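# The old tower, part two

I finally got the side panel off for good and pulled the parts I want to look at properly, and oh, I'd forgotten how much I like the inside of an old desktop! 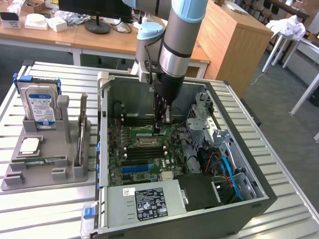
Ilse Maes wrote under my last post that I should stop fussing and sell the whole thing for parts, and that she got 40 dollars for hers without even opening it. Fair enough, Ilse, but where's the fun in that? I paid 15 for this one and I've already had more than that in entertainment.

So, where are we. The processor is out of its socket and sitting in the parts holder with the hard drive, a memory stick and a card. I love that holder (gray, 3D printed, a slot for everything). Before this I used saucers. Saucers are fine until someone wants a cup of tea.

The drive is the bit I was keenest on. It has those blue rails on it, so you don't need a screwdriver to get it in or out of the cage, and why did we ever go back to tiny screws? I've lost so many of those under the desk at our old place on Gillum that whoever lives there now could build a shelf. I want to copy everything off the drive before I do anything else with it. Ruwan Siddiqui offered me a dock, which I'll believe when I see it, but he did also say he'd bring cake.

Next is the memory. It's all the ordinary stuff: latches open, line up the notch, push until it clicks. I always think I'm going to snap the board. I never have, but I still make a face every single time. Then the processor goes back, with fresh paste, and I'm being strict with myself about the amount because last time I iced it like a bun.

I haven't decided about the power supply. It's staying in the case for now, and I don't open those, ever. If it turns out to be tired I'll swap the whole unit - I saw one for 20 on the Kendow swap page and I'm trying not to buy it just in case.

The wires I'm leaving until the end. I had big plans for routing them neatly behind the cage, and then I remembered that the panel goes back on and I'm the only person who'll know. I'll probably still do it. I have some 153 cable ties in a jar and they're not going to use themselves up.

The plan is to have it running by October, with something light installed, for recipes and the music folder. I've also got to settle on a name for it on the network. Pistis is winning, Boersma is a close second (after the neighbor's cat). Votes in the comments please, and Ilse, you only get one!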